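Datgate Wrist Service Kit for the Moma tabletop arm
Part no. 1581
Replaces kit 856
Updated 10/28/25

Let's start with what this kit won't do. It won't make the arm more accurate, and it won't save you from reading the manual. The Yokoyama brochure calls its own kit "a complete refresh." It's a bag of cable clips, ties and screws, and so is ours. We charge less for it.

What the kit is good for is cable trouble at the wrist. On a small cell with plates and bowls on the table, the arm reaches low and twists a lot, and any slack cable gets dragged along. Most of the "sensor faults" we hear about are a plug that has worked itself half out. Check that before you buy anything, including this.

White arm at work over a tabletop set with dishes and toy food.
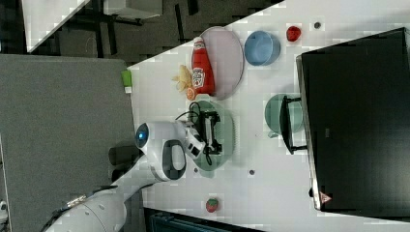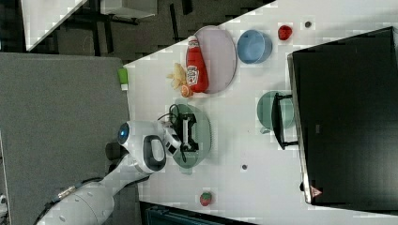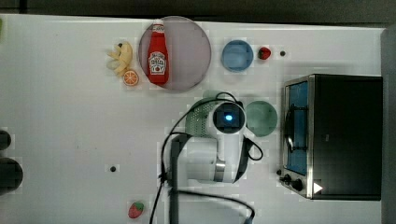 Fitting: power down, support the wrist, and take the old clips off from the gripper end back. Leave enough loop for a full turn of the wrist — too tight is worse than too loose. Then run the arm at low speed through its whole reach with a hand near the stop button. Tighten again after 7 days. We don't believe in the yearly service interval, and we'd look at the cables every month.

Customer comment, Plinus: Bought it in September. The clips hold, but I disagree on the monthly check. We clear and reset our table all day and a plug can creep in a week, so we look every Monday. Also, your screws are a hair long for the older wrist cover. Please put that on the page.

Fair point. For the older cover, order short screw set 1868 and leave ours in the bag. Clips and ties are the same for both.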